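Review: Arruda finger set and wrist camera bracket, fitted to a small sorting cell
Posted Tue 6 October by Lotte Verhoeven

Product: Arruda compliant finger pair with bracket kit, supplied by Drerneler
Fitted to: single-arm pick and place cell, tabletop, internally called Plerkberg
Time in use: since May
Verdict: good fingers, adequate bracket, poor paperwork

The cell sorts large toy building bricks by colour into red parts bins. It is a bench rig for checking grasp settings before they go onto the Ekport line, so it gets reconfigured often and the tooling comes off more than it would in production. I bought the kit because our previous fingers were rigid and marked the bricks on any pick that was off square.

Fitting
The fingers go on with two screws each. Allow an hour for the pair if you are also re-zeroing the jaw, which you should. The instruction sheet gives the closed position with the old pads in place and doesn't say so. Anas Yammine worked this out after our first closing test tripped the force limit with nothing in the jaws. Set zero with the fingers just touching, then back off until a sheet of paper slides between them.

The camera bracket is fine once it's on. The screws are small, the heads are soft, and a worn driver will round them. Use thread locker of the low-strength grade only.

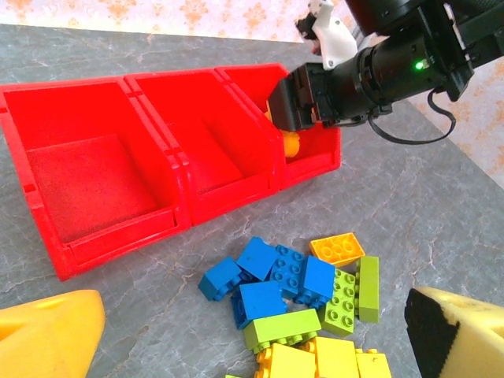

Cable routing took longer than the mechanical work. Leave enough slack for the wrist to reach both ends of its rotation, then run the joint through its full range by hand with the drives off and watch the loop the whole way. Our first attempt had a neat, tight run that pulled on the connector at one extreme. The second has a larger loop and has given no trouble. The kit includes two cable clips. We used one and put the other in the drawer.

Calibration
Drerneler's procedure asks for a camera-to-gripper calibration at a single height. I'd do it at two: one at bench level and one at the height of the bin lip. With the single-height method our placements were good on the bench and drifted toward the bin wall on the drop. Placement error matters more at the bins than it does at the pile, as the fingers have to open inside the walls and need clearance on both sides.

I also taught a separate release pose for each bin. The supplied template uses one pose and an offset, which assumes the bins are square to the robot base. Ours get nudged. If you want to use the offset method, fix the bins down first. 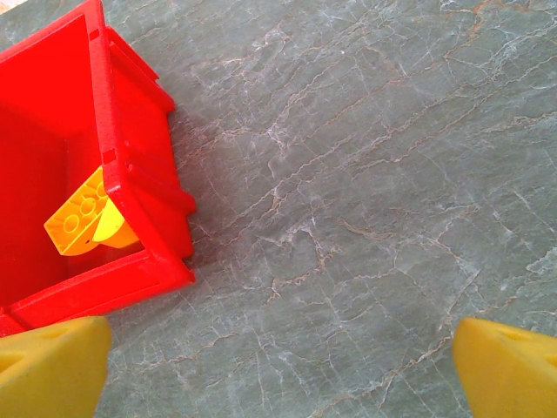
Release height is the other setting worth an afternoon. Too high and the brick bounces or comes to rest against a wall; too low and the finger tips touch the bin floor before the jaw is fully open. We settled on a slow final descent with a short dwell before opening. It costs cycle time and I've left it in.

Maintenance
We log every cycle and inspect the fingers every 500. The inspection is a wipe with isopropyl, a look at the gripping faces for glazing, and a check on the screws. At 400 cycles the first set had one loose screw on the left finger, before we'd started using thread locker. No repeats since. Every fourth inspection we redo the jaw zero, and so far the correction has been too small to bother entering.

Spare fingers are sold only in pairs. Wear on our set is uneven, so this is an annoyance.

Complaints
The manual has no torque figures. I asked Drerneler and got a reply in a week with a value for a different model. The part numbers on the bag and on the invoice don't match, so write your own label before it goes on the shelf.

Would I buy it again? The fingers, yes. For the bracket I'd get a quote from a local machine shop first, with proper cap screws.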